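Open day at the Coltside workshop

I drove out to Coltside in August for the open day at Ertürk, a small automation shop I had been meaning to see for a while. Parking was at the Grokumside end, a 14 minute walk. I got there at ten and went straight to the block building table, which was the one I had read about.

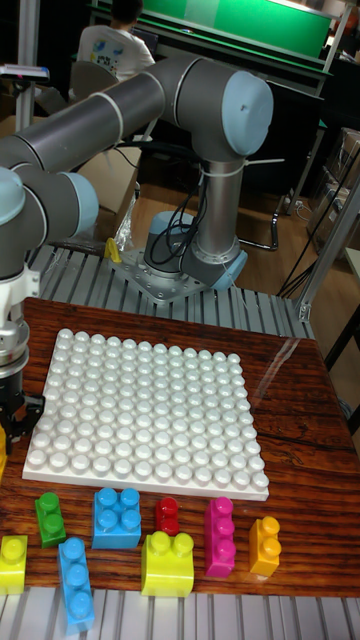 The task is simple to explain. The arm is supposed to take big toy blocks and press them onto a white studded plate. The sheet by the door said the team had logged 761 tries since spring and that 482 of them ended with the block seated properly. I liked that they printed both numbers. A woman at the desk told me pressing down is the hard part, because a block that is slightly crooked will sit on top of the studs and never go in.

I asked what software they use. It's called Clemunano and they wrote most of it themselves. She said a change of block color doesn't bother it much but shine on the table does.
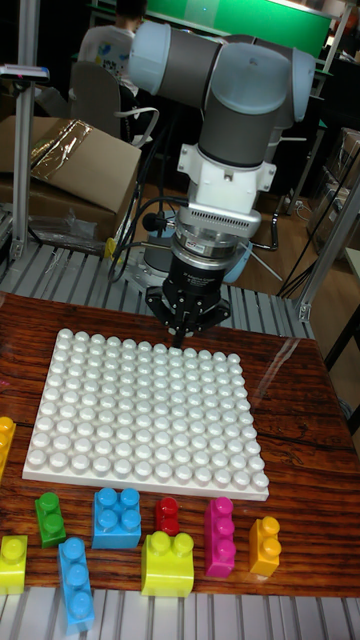 I stayed some 2 hours, longer than I planned. Coffee was free and the sandwiches were not. There was also a talk upstairs on grippers, which I skipped because the room was full by the time I found the stairs.

They plan another open day next spring. I'll take the bus, as the walk back was all uphill.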